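Evening Classes > Fliddale Institute > Riddles and Puzzles > Handouts > Week 4

Week 4: Liars, truth-tellers and how to write one that works

Notes by Shaimaa Gaber

Bring a pencil. Pens encourage a confidence that week 3 did not justify.

1. The set-up

We are using the same two villages all term. People from Potilau always tell the truth. People from Stiltau always lie. They dress alike, they talk alike, and for reasons best known to the puzzle trade they spend their lives standing about in pairs waiting for a stranger to come along. You are the stranger.

Three rules hold unless the puzzle says otherwise. Everybody knows which village everybody else comes from. A lie is a false statement, so a Stiltau person can't get by with being vague or changing the subject. And "or" means one or the other or both, which annoys people every year and will annoy you in section 4.

2. The warm-up

You meet Ada and Bert. Ada says, "We are both from Stiltau."

Suppose Ada is telling the truth. Then she is from Stiltau, and so she is lying, which won't do. She must be lying, and that puts her in Stiltau. Her statement is false, so they can't both be from there. Bert is from Potilau and hasn't had to open his mouth.

The method is the thing to take away. Pick a person, suppose they are truthful, follow it until it breaks or doesn't. Then suppose the opposite and do it again. Half the class stops after the first half, having found something that fits. Finding an answer that fits tells you the puzzle has at least one answer. A decent puzzle has one and no more.

3. The fork in the road

Old as the hills, and you'll be asked it at weddings. One road goes to Fliddale and the other into a bog. Two people stand at the fork, one from each village, and you are allowed a single question to one of them.

Ask either one, "Which road would the other person say goes to Fliddale?" and take the other road. The Potilau person reports a lie faithfully and the Stiltau person lies about a truth. Both point you at the bog.

Ormsby, in the riddle collection on the library shelf, gives this one three times under different titles. There are 653 entries in the book and I make it 105 whose answer is an egg, so editing was perhaps not a priority. Use it for the wording and check the logic yourself.
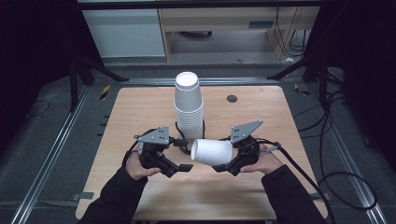 Does the fork question still work if both people might be from the same village?

It stops working. With two Potilau people "the other" tells the truth and so does the one reporting it, so they point you to the right road and you walk off down the wrong one. The safer question is, "If I asked you whether the left road goes to Fliddale, would you say yes?" A yes then means left, whoever is talking, and it needs only one person at the fork.

4. Four people in a row

Each person may come from either village, so four people give 16 possible arrangements. You can write them all out. It's dull and it never fails, a description I have also seen applied to this course.

Draft version, as handed in by somebody last year:

Ada: "Bert is lying."
Bert: "Cass is lying."
Cass: "Dov is lying."
Dov: "Ada is lying."

Looks handsome. Try it with Ada truthful and you get truth, lie, truth, lie, all the way round with no clash. Try it with Ada lying and you get lie, truth, lie, truth, also with no clash. Two answers, so it goes back to the kitchen.

Repaired version: keep the first three lines and have Dov say, "Ada and Bert come from the same village." Ada has called Bert a liar, so whichever of them is right they must come from different villages. Dov is therefore lying. Cass said so, and is truthful. Bert said Cass was lying, so Bert lies, and Ada is truthful. One answer, and a pleasing one, as you have to go in by the last line when everyone will start with the first.

5. Exercises

Allow some 30 minutes for the lot. Show the working, including the bits you'd sooner not.

a. Ada says, "At least one of us is from Stiltau." Bert says nothing. Who is from where?

b. Ada says, "I am from Stiltau." Explain in two sentences why this puzzle should be thrown away.

c. Ada says, "I am from Stiltau or Bert is from Potilau." Reread the third rule before complaining.

d. Write a puzzle for three people with exactly one answer. Swap with your neighbour. If they find a second answer, the puzzle goes home with you and so does the blame.

Answers to a and c are on the back sheet. There is no answer to b, in more than one sense. Next week is river crossings, so start thinking about what a cabbage weighs.

Related handouts
Week 2: Riddles that rely on spelling
Week 3: Coins, scales and the odd one out
Week 5: Getting everyone across the river
Week 6: Hats, mirrors and who knows what
Back sheet: answers to weeks 1 to 4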